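The Table Stays

When Yolandi Maluleke moved her family into the old Joubert bakery, the table came in before the beds did. It had been her aunt's, and it had already lived through 39 years of homework, bread dough and long Sunday-style lunches that ran on until supper (the aunt believed in second helpings, and in thirds if you looked thin).

Pale wood asks a bit of patience from a household. It shows the coffee, it shows the sun, and by the time a child reaches nine it will probably show some long division too. Yolandi wipes hers down with a barely damp cloth after meals, dries it with an old dish towel, and once a year, usually in April, gives it a whole quiet morning of attention while everyone else is sent out to the garden.

Her neighbor Laurențiu Filip, who repairs furniture in a shed on Troslow Lane, would happily talk about grain until the kettle boiled dry. He likes the places where the lines dip and level out again, and he'd sooner live with a scratch than sand a good top thin to be rid of it.

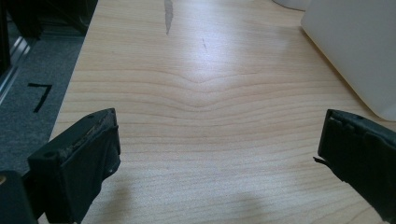
How do you wipe down a wooden table without dulling it?

Use a soft cloth wrung out well, follow the grain, and dry the top right away with a second cloth.

Yolandi keeps hers in the drawer by the stove, under the good napkins.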